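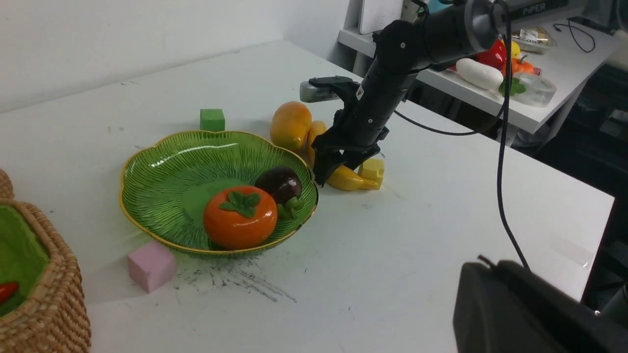 Wrist view: green bowl with two fruits in it, and the other arm's gripper over the banana.

Home Guides Perception Planning Downloads

How to Keep One Object List Across Two Cameras

By Vesela Vukčević
April

If you have ever run a detector on a wrist camera and a head camera together, you probably know the feeling of watching your planner pick up the same banana twice (in its own mind, at least). I spent a good part of the winter on this, with a lot of patient help from Takumi Fujimoto, and I'd like to save you a few evenings. We'll use the tracker that ships with Levolus, but the same steps work with any tracker that lets you name your own labels and write your own merge rule.

You'll need both cameras calibrated to the robot base, a detector that already finds most of your objects, and a log with the two streams recorded together. Mine is 2000 frames long, and a shorter one is fine to start with.

Step 1: Put both streams on one clock

Please do this first, even if you're itching to get to the fun part! Open the log in the timeline view and find a moment when an arm starts moving. Look for the same start in both streams, note the gap, and enter it as camera_offset in the config. If your gap is more than 300 ms, go look at the driver before you go any further, and don't try to smooth it away in the tracker. I did try, and what I got was a mango that slid around the table every time the arm sped up.

Then set both streams to publish at 10 Hz. You can go faster later.

Step 2: Choose labels both cameras can live with

Go through some frames from each camera and write down what you would call every object if that one picture were all you had. The small purple fruit is my favorite trouble spot. One detector said mangosteen, the other said plum, and the merge step quite reasonably refused to join them. I call it purple_fruit now and everybody gets along. The same goes for the thing the fruit sits in, which came out as a bowl from one side and a plate from the other. Mine is green_dish.

Cubes get a color and a shape, as in cube_green. Leave out sizes, which change too much with the angle. I ended up with 11 labels in all.

Step 3: Give the containers their own layer

The basket and the dish should go in a separate layer called containers, and whatever falls inside a container's outline gets an inside_of field. Noboru Kuroda suggested this after seeing my first scene graph, where the persimmon and the dish were fighting over the same patch of table – two objects in one place, and a very unhappy collision checker.

For the basket, draw the outline around the opening only. If you let it take in the raised lid too, the tracker will decide that anything passing in front of the lid has been put away. The lid can be its own shape, marked as an obstacle, and the planner will route around it happily enough.

Watch the green items while you're at it. A green cube just behind a green dish is a hard case for a color-based mask, and the lime lining of the basket doesn't make life any easier. I turned the color weight down and the depth weight up until the cube stopped melting into the rim.
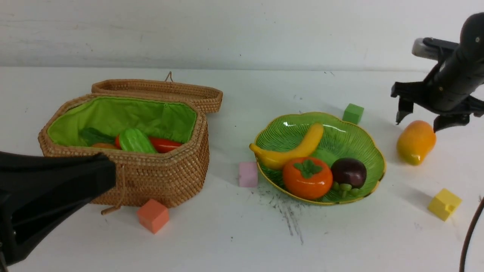 Step 4: Mask out the arms

Both grippers are black and so are the arms, so you may be tempted to drop everything dark. Please don't, or the smudges on the tabletop will come and go in your masks and the purple fruit may go with them. Use the joint angles to project the arm model into each view and blank out that area, plus a small margin. Remember the cables, too. They aren't in the model, so I paint a loose strip for them by hand in each view.

Step 5: Merge, and then check by eye

Run merge_tracks on the log and step through it slowly. When an object is hidden from one camera, its track should be carried by the other and keep its ID. If the ID changes, raise hold_time a little and run it again.

Related guides
Calibrating a Wrist Camera to the Base
Writing a Merge Rule in Levolus
Lizelle Du Plessis on Scene Graphs for Small Tables
Reading Hirano Log Files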